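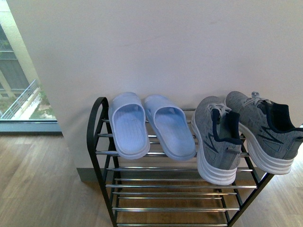

*Slides and sneakers on the top tier, lower tier free.*

**Can a machine put shoes away on a rack yet?**

Good evening to all. My mother has trouble bending down since her hip operation, and the shoes by the door are a danger for her. We are four persons in the apartment and the shoes are never on the rack. I read many articles about home robots, but they speak always about vacuuming or folding towels. Is there something which can pick up a shoe from the floor and place it on a rod shelf? I do not need it fast. My budget is small, so please be honest if the reply is "wait".

Posted by Solène Hamel, 3/31/22

---

**Fabrice Picard**

Wait. Buy a long shoe horn and a grabber stick, I paid 15 for mine.

---

**Gaspard Rolland**

I do not fully agree with Fabrice, but for your mother I would also wait. To pick up one shoe is possible today with an arm and two fingers. A slide is the easier kind, because the strap and the sole keep their form when you press. A knit sneaker is more difficult: it bends, and the laces can catch.
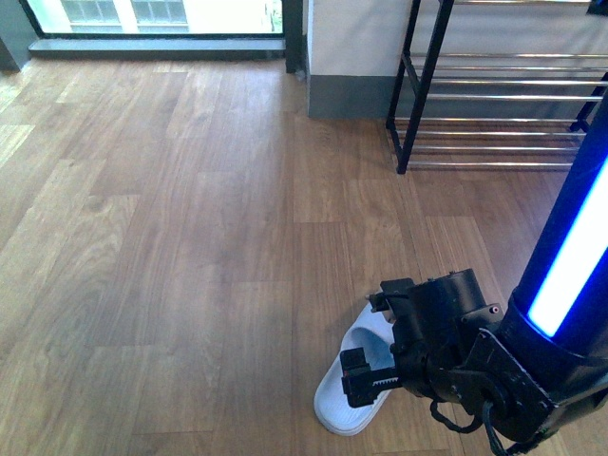 *Gripper open over a slide on the floor, rack behind.*

The second difficulty is the rack. On a flat board you can release the shoe and it stays. On round rods the heel can tip down between them or hang over the front, so the machine must choose the angle well before it opens the fingers. Then it must find the other shoe of the pair and leave space for it.

If you want to prepare your home for later, I would put a thin board on the rods and keep the floor in front free. It helps a person too.

---

**Jayanthi Poduval**

I have the same question for my father. Please write if you find something, I will look again in June.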